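How to compare two sets of gripper fingertips with a cup and tray test

This page covers the test we use at Imel when someone wants to change the fingertips on a two-finger gripper. It takes one afternoon per arm, needs nothing you can't buy at a supermarket, and gives you numbers you can put next to each other. Syafiqah Lau wrote the first version. I have changed the order of the steps and added the part on wrist cameras.

The example runs through a comparison of the Saragih pads (soft, thick) and the Cekau pads (firmer, with a ribbed face). The same steps work for any pair.

What you need

One arm is enough. If your station has two, do the whole test on one side first and then the other. Do not mix trials from both arms in one table.

Light cups with tapered walls, in at least two colors. Get spares from the same packet. A cup that has been squeezed many times gets softer, and the later pads in your comparison will look worse than they are.

A flat tray with a raised rim. A dark one is easier for the wrist camera to separate from the table.

Small paper plates or doilies. These mark the places where cups go when they are off the tray, and they make a decent second surface because they slide.

A small torque driver for the finger screws, tape, and a notebook or spreadsheet.

Step 1. Fit the first set of pads

Power down the gripper before you touch the fingers. Remove the old pads, wipe the finger faces with alcohol and let them dry. Fit the new pads and tighten the screws evenly, going back and forth between the two sides.

Bring the gripper back up and close it slowly on nothing. The pads should meet along their full length. If they touch only at the tips, loosen the screws, square them up and close again. Then rezero the finger position in the controller. Skipping the rezero is the most common mistake we see. The new pads are rarely the same thickness as the old ones, so the controller thinks the cup is wider than it was.

Step 2. Check the wrist camera

Open the live view and move the fingers through their full travel. You want both fingertips visible at every width. Thick pads can hide the bottom of the cup, and you may need to tilt the camera up a little.

Put a cup in the grip and look at the far rim. If it is blown out white, lower the exposure and lock it. Auto exposure will jump when a pale cup comes in front of a dark tray, and you don't want that changing in the middle of a set.

Step 3. Mark the layout

Put the tray in the middle of the table and tape two corners. Tape the spots for the plates or doilies as well. Write down which cup color starts where.

Step 4. Set the closing force

Start at the lowest force the controller accepts. Lift a cup, hold it for a count of five and put it down. Raise the force one notch at a time until the cup stops slipping. Note that setting. Keep going until the wall of the cup starts to bend in, and note that one too.

The gap between the two settings is the most useful result of the whole test. With the Saragih pads we had a wide gap. With the Cekau pads the cup held at a lower force, but the wall bent soon after.

Run all the trials at the midpoint of the gap for each pad set.

Step 5. Run the trials

We do 44 trials per pad set, split evenly between three moves:

- tray to table, setting the cup down on its marked spot
- table to tray
- grip and hold in the air while a person brings a plate to the cup

Irfan Kusuma asked for the third move and I was against it at first, as it is hard to repeat exactly. It has earned its place. A cup that is fine during a lift can turn in the fingers when something brushes it from below, and the first two moves will never show you that.

Split the 44 as 15, 15 and 14. Grip low on the cup in half of the trials and near the middle in the other half. Approach from the same side throughout.

One person runs the controller and a second person stands at the table to reset cups. Agree on a word for stop before you begin, and keep the speed limit at 20 percent whenever hands are over the table.

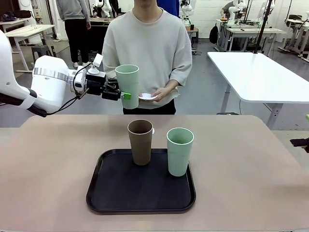
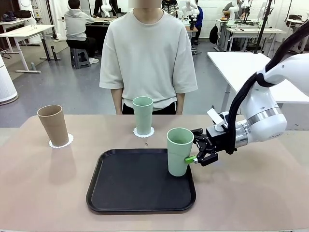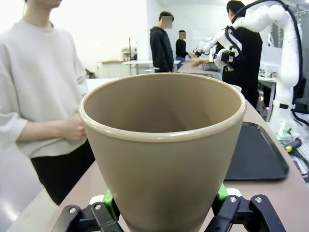 Step 6. Score each trial

Give every trial one of four marks while it is fresh:

- clean: lifted, moved or held, released where it should be
- turned: the cup rotated or tilted in the grip but stayed in it
- bent: the wall visibly gave way
- lost: dropped, knocked over or never picked up

Do not leave the scoring to the video. Yvette Penner tried that in June and spent longer on it than the trials had taken, and she still couldn't tell turned from clean in several of them.

If the person resetting the cups disagrees with the person at the controller, write down the worse mark.

Step 7. Change pads and repeat

Go back to Step 1 with the second set. Use fresh cups from the same packet. Leave the tape, the exposure and the arm speed alone. The only things that should change are the pads, the rezero and the closing force.

Reading the results

Look at lost trials first. If one set drops cups and the other doesn't, you can stop there. If both are close, compare the turned trials in the third move, then the force gap from Step 4.

Danang Rondonuwu keeps our older results, and going by those a difference of 2 trials means nothing. We have seen the same pads differ by that much between morning and afternoon. If you need to separate two sets that are nearly equal, run the full 44 again before you decide.

Common problems

Cup sticks to the pad on release. Usually new pads. Wipe them with alcohol and open the fingers more slowly.

Cup tips when it is set down on a doily. The arm is stopping too high. Lower the release point in small steps - too low and the paper wrinkles under the cup.

Cup leans toward one finger. The pads are not level with each other. Go back to Step 1.

Controller reports a grip with nothing in the fingers. The rezero was skipped, or it was done with the old pads on.

Cable pulls on the wrist at the end of a move. Add slack at the last clip before the wrist and run the move once at low speed without a cup.

The blank score sheet is in the Civum folder, sheet 57. Darlene Kennedy can add you to it if you don't have access.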